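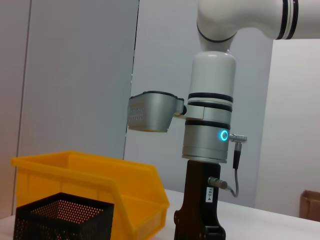 Chamado: Diferença entre a taxa de sucesso relatada e a taxa reproduzida, tarefa de transferência entre recipientes
Projeto: Uvwood
Aberto por: Efa Vaughan
Componente: avaliação / calibração câmera-punho
Prioridade: alta
Estado: resolvido, com uma pendência

Descrição inicial

Bom dia. Abro este chamado porque não consigo reproduzir o resultado que está no rascunho do nosso relatório de dezembro. No rascunho está escrito que a política treinada com o método Cadwaladr (correção da ação pela pose estimada do objeto) alcança 92 por cento de sucesso na transferência de peças do cesto para a caixa organizadora. Eu repeti a avaliação na bancada com o mesmo ponto de controle e o valor ficou muito abaixo. Não ponho aqui o meu valor porque interrompi a série antes do fim e ele não seria comparável.

Peço desculpa se a minha explicação é longa. O português não é a minha primeira língua e prefiro escrever tudo, para não ficar nada subentendido.

Configuração usada:
- braço branco com a garra preta, etiqueta 103-4
- câmera no suporte lateral do módulo do punho
- caixa amarela empilhável de frente aberta, cesto preto de malha metálica à frente dela
- mesa branca, divisórias cinza ao fundo
- software de controle Clullel, ramo principal
- conjunto de treino Diner, 1000 demonstrações, sem alteração

Comportamento esperado: a garra desce no centro do cesto, fecha, sobe, e solta a peça por cima da borda da caixa.

Comportamento observado: a garra desce deslocada para o lado da caixa. Em muitas tentativas o corpo da garra encosta na borda do cesto e o controlador para por limite de força. Quando a peça está por acaso daquele lado do cesto, a tentativa termina bem.

Atualização 1, 9h40

Comecei pelo que é mais simples. Verifiquei os cabos entre o módulo do punho e a garra. Os dois conectores estavam bem apertados. O anel luminoso do módulo fica em ciano, que no nosso laboratório corresponde ao estado pronto. Não há mensagens de erro no registro do Clullel antes da parada por força.

Reiniciei o controlador e repeti quatro tentativas. O desvio continua e vai sempre para o mesmo lado. Isto me fez pensar que não se trata de ruído da política, e sim de um erro sistemático.

Atualização 2, 11h15

Testei a hipótese do cesto. A malha tem muitos furos pequenos, e através dela passa a claridade do fundo. Pensei que o estimador de pose podia confundir a parede do cesto com o fundo. Forrei o cesto por dentro com papel cinza e repeti. O desvio ficou igual. Retirei o papel.

Testei também a caixa amarela, que é translúcida. Afastei-a do cesto e deixei o resto como estava. Sem mudança.

Conclusão parcial: a aparência dos recipientes não explica o problema. Eu gostaria de ter chegado a isto mais depressa, mas fica registrado para quem tiver a mesma ideia.

Atualização 3, 14h05

Comparei o arquivo de calibração que o Clullel carrega com o arquivo guardado junto ao ponto de controle. São diferentes. A rotação é a mesma nos dois, até a última casa. A translação entre a câmera e a ferramenta muda em um só eixo, o lateral, e a direção coincide com o desvio que vejo na bancada.

Procurei no histórico. O suporte da câmera foi desmontado depois da coleta do conjunto Diner e montado outra vez com 2 arruelas a menos. Quem fez a montagem escreveu isto no caderno da bancada, mas o arquivo de calibração carregado por omissão continuou a ser o antigo. O rascunho, por sua vez, foi feito com um arquivo local corrigido à mão, que nunca foi enviado para o repositório. Por isso o resultado de lá é bom e o meu é mau, com exatamente os mesmos pesos.

Uma observação sobre o método. O Cadwaladr soma a correção de pose à ação prevista em cada passo. Se a transformação câmera-ferramenta está errada, o erro entra em todos os passos e a política não consegue compensar, dado que nunca viu este tipo de erro no treino. A linha de base sem correção, que testei para comparar, desce mais perto do centro do cesto. Ou seja: com calibração má, o nosso método fica pior que a linha de base. Acho que isto deve ser dito no relatório -- talvez numa seção de limitações, mas com os números ao lado.

Atualização 4, 16h30

Fiz a calibração nova com o procedimento habitual do tabuleiro e carreguei o arquivo. Depois corri a série completa com o protocolo do rascunho: as mesmas posições iniciais, a mesma ordem de peças, o mesmo limite de tempo por tentativa.

Resultado: 92 por cento, igual ao rascunho. Não esperava um valor idêntico, por isso revi as gravações e as anotações uma segunda vez. A soma está correta, mas as falhas não são as mesmas. No rascunho quase todas aconteceram na soltura, com a peça a bater na borda inclinada da caixa. Na minha série, a maior parte aconteceu na preensão, com duas peças agarradas ao mesmo tempo. O total igual me parece coincidência, e não quero que seja apresentado como prova de estabilidade.

Solução aplicada

1. Novo arquivo de calibração enviado para o repositório do Uvwood. O antigo foi movido para a pasta de arquivo.
2. O script de avaliação agora compara o arquivo de calibração com o que está guardado no ponto de controle e pede confirmação se forem diferentes.
3. O nome do arquivo de calibração passa a ser escrito no cabeçalho de cada registro de avaliação.

Para verificar se o problema existe na sua bancada: ponha uma única peça no centro do cesto, corra uma tentativa em velocidade reduzida e pare a garra antes do contato. Se ela estiver deslocada sempre para o mesmo lado, compare os arquivos antes de mexer na política. Não é preciso treinar de novo.

Pendência

Falta medir quanto erro de translação o método tolera antes de perder para a linha de base. Proponho introduzir desvios conhecidos no arquivo, um eixo de cada vez, e repetir a série curta para cada desvio. Preciso da bancada livre durante uma tarde inteira. Se alguém já tem estes dados de outra montagem, por favor anexe ao chamado -- mesmo incompletos me servem.

Deixo o chamado resolvido quanto à diferença de resultados. A medição de tolerância vai para um chamado separado, que eu abro amanhã.

Efa Vaughan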